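Otora recalls Kondska drinking tumblers over cracking rims
11/8/25

Housewares firm Otora is recalling its Kondska line of clear plastic tumblers after customers reported that the rims can crack and leave a sharp edge. The company has received 29 reports, including two from people who cut a lip. No one needed hospital care.

The recall covers the short and tall tumblers sold in sets of four and six. They have a ribbed side and the word Kondska molded into the base. Matching pitchers and bowls are made from a different plastic and stay on sale.

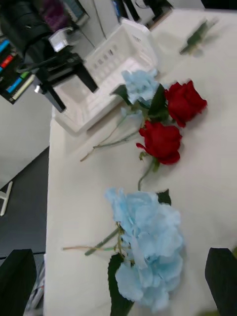 Otora said the trouble was traced to a batch of resin that turns brittle after repeated washing at high heat. The tumblers were sold as dishwasher safe, and most of the customers who wrote in had used them that way from the start. The first complaint came in February, but the company treated it as shipping damage and sent out a new set.

"We should have looked harder at that first one," said Kazimír Pešek, who manages product quality at Otora. "The replacement set came from the same batch and cracked too."

The tumblers were sold at 13 Sokol home stores and through the Itel catalog. Both sellers have pulled the remaining stock. Sokol will take returns at the customer service desk in any of its stores, with or without a receipt. Catalog customers will get a prepaid mailing label with their next statement, or sooner if they call the number on their order form.
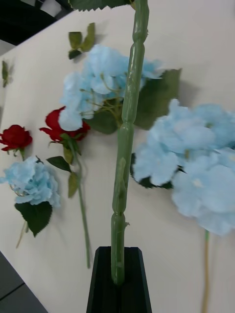

Do I have to send back the whole set if only one tumbler is cracked?

Send back every tumbler you still have from the set, cracked or sound. The refund is for the full price of the set, even if some pieces were thrown out earlier.

Otora asks that cracked tumblers be wrapped in newspaper or a dish towel before they are packed. Customers who would like a replacement can ask for one in place of a refund, but the new version will not ship until next February. It will have a thicker rim and will be labeled for hand washing only.

Sokol said shoppers who bought the tumblers as part of a picnic hamper can return them separately and keep the rest of the hamper. The refund in that case will be the shelf price of a set of four.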